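Search posts
Search this thread
Latest Top Media

Thread, 3/28/26

1/ I renewed my passport this month and then used it for a trip to Fusesmont. A few people asked how it went, so I'm putting it all in one thread instead of answering the same messages over and over.

2/ First thing. Look at the expiry date on yours today. I was sure I had another year. I had nine weeks, and the place I was going wants six months left on the day you arrive. The airline checks this at the desk and they will turn you away.

3/ Blank pages matter as well. Some countries want one, some want two, and they want them facing each other. Mine had plenty, but the person ahead of me at the Hurndale counter had only one left and had to start again with a new form.

4/ Photos. I had mine rejected the first time. Shadow behind the left ear. The booth outside the Hurndale shopping centre has a light that doesn't work properly, so don't use that one. The chemist on the corner did a set while I waited and those went through.

5/ I paid 106 for the faster service. The ordinary one was 69. If you've got a month to spare, pay the 69. I didn't, so there we are.

6/ It took 4 working days from the counter appointment to the post coming through the door. The tracking said "being processed" the whole time and then jumped straight to "delivered", so don't read too much into it.

7/ Your old passport comes back in a separate envelope with the corner snipped. Mine came two days after the new one. Keep it if there's a visa in it that hasn't run out.

8/ Sign the new one in black ink as soon as you get it. I forgot and had to borrow a pen in the queue at the airport.

9/ Then there's the cover. People get very keen on covers. I bought a leather one from Gaete years ago and it's lovely, but you have to take the passport out at every desk and every gate, and it's a tight fit. By the third time you're pulling at it with your nails. I travel without one now.

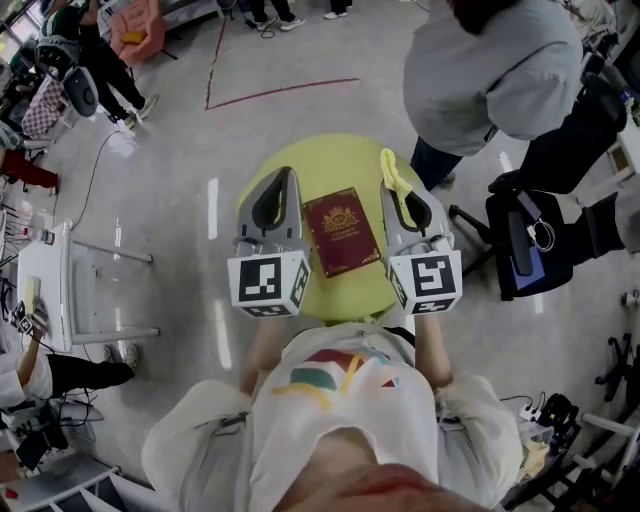
10/ COPIES AND WHERE TO KEEP THEM

Take a photo of the page with your picture on it. Put one copy in your email and print another. The printed one goes in a different bag from the passport. My sister-in-law lost hers abroad and the paper copy saved her most of a day at the consulate.

11/ Write the number and issue date down too. Every form asks for them, usually when your bag is in the overhead locker.

12/ I keep my bookings in Zonine, which lets you store the passport number behind a PIN. It fills in the airline form for you. It got my middle name wrong on the first go, so check before you press send. The name on the ticket has to match the passport, and changing it later cost me more than my lunch and dinner put together.

13/ At the border in Fusesmont the e-gates were shut and everyone went to the desks. I was in the queue for an hour and a quarter. They asked where I was staying and how long for. Have the hotel address on paper, the signal in that hall is useless.

14/ They stamped it on a page in the middle for no reason I could see. If you like yours in order, ask nicely. I didn't ask.

15/ On the way back, no questions at all. Gate opened, out to the coach, home by tea time.

16/ Someone asked about children's ones. I haven't done one for ages so I can't help. The rules on photos for babies are different and I'd only be guessing.

17/ One more. Put a reminder in your calendar for nine months before the new one runs out. I've set mine.

Contact | Privacy | Terms | © 2026 | Back to top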